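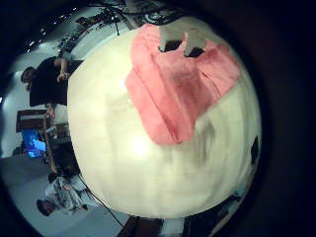

ZIRKTHORPE, 28/11/2024 - Oberholzer has published edition two of the Gundulia procedure, its working document for the handling and folding of button-up shirts on a flat table. The new edition replaces the text in use at the company's Zirkthorpe garment room and applies to adult and children's sizes.

The procedure covers the interval between unloading and shelving. It does not cover washing, stain treatment or pressing, which remain in separate documents. Garments with a fibre content that calls for hanging are also excluded.

The main change concerns the starting condition. Edition one assumed that a shirt reached the table already spread, with the collar away from the operator. Edition two begins with the shirt in a heap. It sets out the order in which the collar, cuffs and placket are to be located, and permits any of the three as a first reference point. If a cuff is found first, the sleeve is followed to the shoulder seam before the body is moved.

"Most of our revision time went into the first few movements," said Gertraud Moser, head of textile methods at Oberholzer. "Once the placket is straight, the rest of the fold is much as it was."
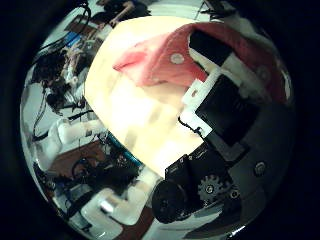
Fasteners are treated in a section of their own. Snaps and buttons were previously grouped together. Snaps are now closed before the side folds are made, starting at the hem and working toward the collar. On buttoned shirts the top, centre and bottom buttons are closed and the others may be left open. Missing or damaged fasteners are recorded and the garment is set aside for repair.

Fabric is to be held by the edge or by a seam. Lifting from the middle of a panel is allowed for repositioning only, as it tends to pull creases across the front. Rolled edges are opened out before the next fold.
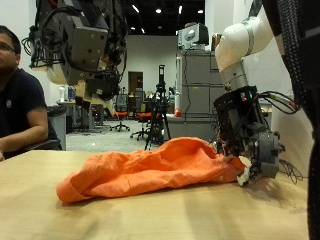
Orange cloth on a light-coloured wooden table.

The table requirements are largely unchanged. The surface must be level, smooth and free of splinters, with a working height of 80 cm. Wooden tops remain acceptable provided that the finish does not transfer to damp fabric. Coloured garments should be distinguishable from the surface at a glance - a pale top suits oranges, reds and pinks, while white and cream shirts may need a darker mat.

Draft versions were tried on 721 garments at Zirkthorpe during November. Benedikt Thaler, who compiled the records, reported that long-sleeved shirts accounted for most of the refolds, and that the sleeve section was rewritten as a result. Further wording changes were made to the paragraphs on collars. 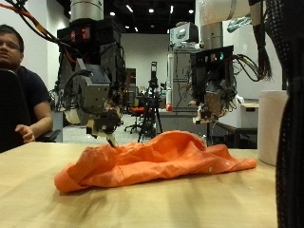

Reading time: 2 min

The finished fold is a rectangle with the collar uppermost, the placket centred and both cuffs enclosed. Stacks are limited to 8 shirts. Labels stay inside the neckline.

Edition two takes effect at Zirkthorpe immediately. Printed copies can be requested from the Oberholzer documents desk, and holders of edition one will receive the replacement pages without charge.

Media contact: Rahel Wyss, Oberholzer, Zirkthorpe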